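Open afternoon at the Ramdale lab

Seltetti opened its Ramdale lab to visitors for one afternoon in December. I drove over mainly for the manipulation bench. The other stations were running slides on a loop, and I gave them 5 minutes.

The demo was tabletop grasping with two humanoid hands, household items on a soft cloth. Cloth is a fair choice - it wrinkles and drags, so an approach height tuned on a hard bench will be wrong.

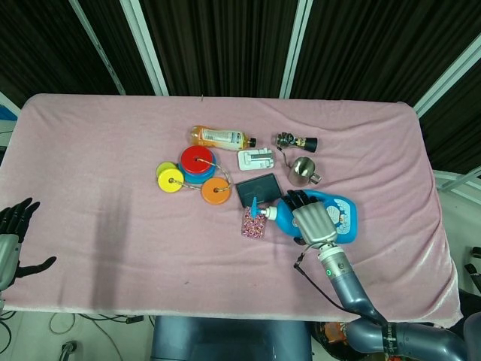
Posted by the author of Bench Notes in Site Visits | December | Filed from Ramdale

The right hand takes the blue soap bottle from above, fingers curled over the far side. With a pump head on one end, the bottle is an awkward shape to hold lying down. I would have liked to see force readings next to the table.

The handout listed 309 training objects and a controller board from Zasport. I asked about cycle time and was told 800 milliseconds for planning, arm motion excluded. Grip force limits were not on the sheet. I have written to ask for them.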